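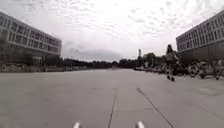 Paavo says the tripod is the whole trouble, I should sell it and get a beanbag, and that nobody ever got a sharp grebe standing up. He left this under last week's entry, plus two more lines about my shutter speed. Fine. Took the beanbag today.

May 24, 2024. Up at 4:10, out of the house by half past, forgot the coffee on the counter. Skekberg side of the lake first, since the light comes over the reeds from behind you there until maybe seven. Gray all morning as it happened so it made no difference. Wet knees inside five minutes. The mat is in the garage. The mat is always in the garage.

Grebes: one pair, the nest I found in February when it was only a heap of old reed and I thought coot. Not coot. Female (I think female) sitting, the other one coming and going with weed. Carries it in like a wet sock. Drops half. I was flat on the bank with the bag under the lens and the front element maybe a foot off the water. And yes, Paavo, it is better down there. Background goes to nothing. Just a smear of green. From standing height I get the nest with all that brown mess behind it and the bird's head lost in it.

Not better: my neck. Also the viewfinder. Could not get my eye to it without pulling a muscle, so used the flip screen, and on the flip screen I can't tell if the eye is sharp or the cheek feathers are sharp. Turned out cheek feathers, a lot of the time.

Shot 776 frames. Too many. I had it on the fast burst because of the weed deliveries and then never took it off, so there are something like forty of a grebe doing absolutley nothing. Kept 158 after the first pass on the laptop at lunch, and that's being soft. Second pass tonight if I stay awake.

Settings, so I don't have to dig them out again:
Grebes on nest, 1/1000, wide open, ISO 1600 creeping to 3200 when the cloud thickened.
Weed carrying, 1/2000, should have been more, the drips are streaks.
Terns later on, 1/3200, and the focus still couldn't keep up.

About the terns. Three or four of them working the channel at Aaltonen around nine. Moved the car, walked the last bit with the long lens on the strap, which is a mistake, strap slid, caught it with my elbow. Hood scratched. Lens okay. Terns are hopeless for me. They hang there, you get the focus square on them, they drop, you have a photo of a splash. Then you have a photo of where the splash was. I tried the wide focus zone and it grabbed the far bank every time. Tried the single point and I lost the bird. Tried the middle one with the five little boxes and that was the best of a bad lot, got one coming up out of the water with its wings back and a fish crosswise. Horizon's tilted. Tail clipped by a hair. I'm keeping it.

Need to write down what Paavo said about pre-focusing on the float, he said it on the phone and I nodded like he could see me. Something like: pick the buoy, focus on it, back button, leave it alone, wait for the bird to come to you. Sounds right. Sounds boring. Try it next time anyway.

Battery thing again. The Cendik spare went from two bars to dead with no one bar in between. Second time. It was cheap and I knew it was cheap. Swapped with cold hands and dropped the little plastic cap in the grass, gone. Order two proper ones, don't look at the price.

Met a couple on the boardwalk, nice people, wanted to know if I'd seen the bittern. I have not seen the bittern. I have heard it, twice, both times while eating. They had seen it yesterday, out in the open, walking around like a chicken, and showed me on a phone. It was a good phone picture too. Smiled. Said wow. Walked back to the car.

Jundevlow on the way home because it's hardly a detour and the swallows are on the wires by the pump house. Didn't stay long. Young ones not out yet. One adult sat and preened for ages at a nice distance and I took it at 1/500 handheld and they are the sharpest thing I got all day. Off a wire. With a wire in it. Typical.

Stuff I want to remember about the beanbag:
Fill it less. It was like a brick, the lens just rolled off.
Rice gets damp. Should be the plastic beads or whatever.
It needs a strap or a loop, carrying it under the arm through the alders is no fun.
A frying pan underneath?? Saw that somewhere, for pushing along on mud. Might look nuts. Might do it.

So not selling the tripod. Terns want the tripod, or want something, anyway I'm not lying on my back for terns. But grebes from the ground from now on, and I'll tell him he was right when he stops being so pleased about it.

Later. Did the second pass. Frame 538 is the one. Male's just dropped the weed and has his head up, drop of water on the bill, the red eye is dead sharp, and the other one's back is a soft curve at the bottom. Didn't notice it at all when I was there. There's a reed stem across the breast that I could clone out and I don't think I will. Noise is okay once it's sized down, a bit crunchy in the dark neck. 505 is nearly as good but he's looking away.

Everything backed up to the small drive, the big one is making its noise. Card formatted. Knees still hurt. If it's not raining I'll go again at the end of the week, mat in the car TONIGHT so there's no excuse, and find out when the chicks are due, I had it written on the back of an envelope and the envelope has been recyled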